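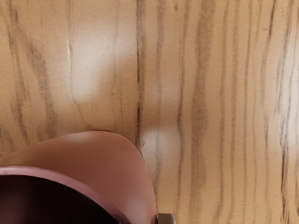 Do you need to know how to code before you join a student robotics club?
Most of the people in ours had never written a line when they walked in, and they picked it up at the keyboard next to somebody who had.

I get asked that one a lot, so it goes first from now on! Now for the real news, which is that Team Kudstead has a stacking task for the July round and I am so happy with it I've been talking about it at dinner all week.

Quick recap for anyone new. We're a club of 14, we meet Wednesday after school until they lock the building, and this season we entered the Brirach Challenge, manipulation division. Everything is run in simulation (same table, same arm, same set of props for every team), so a school with no budget gets the same shot as a school with a fancy lab. I love that about it. You submit your controller, the Brirach people run it 32 times with the props shuffled, and your score is how many of those runs end the way the task sheet says.

Our controller is called Shemweta. Don't ask me where the name came from, it was on the whiteboard in September and it stuck. It started out as one giant file and Donnie Rennie spent most of the spring break pulling it apart into pieces you can test one at a time, which I complained about then and am very grateful for now.

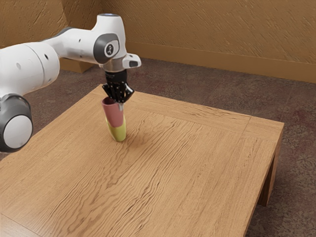 My job this month is the grasp code, and I've been living in it. The first version picked a spot on the object and closed the fingers, end of story, and it was fine for blocks and hopeless for anything round. So I rewrote it to look for an edge first. With the pink and yellow-green cup the fingers go to the upper rim, and I like that grip a lot, but it can leave the cup hanging at a bit of a tilt, and a tilt matters when you want to set something down flat. What I'm adding is a small wrist correction before the release: read the angle, turn against it, check again, let go. It's 54 lines so far and half of those are comments to myself.

Things still on the list:
The approach is too slow. We have a time limit and I keep forgetting it exists.
Shuffled starts near the table edge make the planner do a weird big loop.
The logs. We have 317 of them and they're all named "test" plus a number. Sorry, Donnie.

If you go to our school and any of this sounds fun, come by the Lultine room on Wednesday and pull up a chair. Bring a laptop if you have one. I'll post the wrist code once it's cleaned up enough to show people.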